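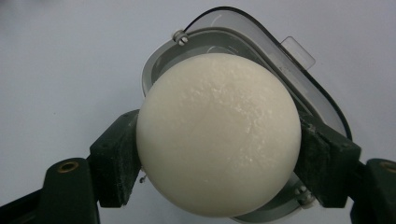 4.2. El grano y la pelusa

Cuando empecé a clasificar las piezas redondas de la colección Brudach pensaba que lo difícil sería el tamaño, y qué va, ¡lo difícil fue la superficie! Teníamos 385 piezas y una ficha con una sola casilla para el acabado, que yo rellenaba con «liso» o «rugoso» tan tranquila hasta que Beril Güler repasó mis hojas y me preguntó por qué parte de la pieza lo decía. Tenía toda la razón. Una esfera blanca como la que asoma ante el recipiente gris claro es casi perfectamente redonda de contorno, pero por arriba a la derecha tiene motitas en relieve y hoyitos poco profundos, mientras que la mitad inferior se ve más lisa. ¿Eso es liso o rugoso? Pues las dos cosas, según por dónde se mire, así que partí la casilla en dos (zona más lisa y zona más granulosa) y volví a empezar con las fichas – con bastante paciencia por parte de todos.

Lo segundo que me traía de cabeza era el polvillo. En la primera ronda anotábamos «restos» y ya está, sin decir de qué tipo, y luego Taner Tatlı y yo no nos poníamos de acuerdo al leer las notas del otro. Ahora separo las motas, que son puntos sin forma clara, de las fibras, que tienen largo y casi siempre alguna curva (figura 2). Parece una tontería, pero una pelusa tan fina se confunde con un arañazo si uno va con prisa. 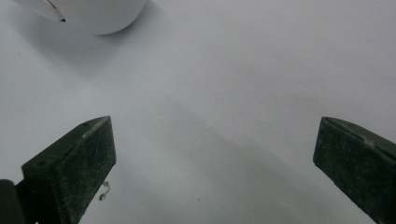 Figura 2. Fibra corta y rizada, entre beige pálido y marrón claro, con un pequeño nudo o grumo en el extremo inferior.

De la procedencia de las fibras no digo nada en este apartado. Hülya Eren sospecha de los paños con los que limpiamos los 16 recipientes – yo me inclino más por las mangas de los jerséis –, y en agosto repetiremos la ronda con paños nuevos de Gadent para ver si cambia algo.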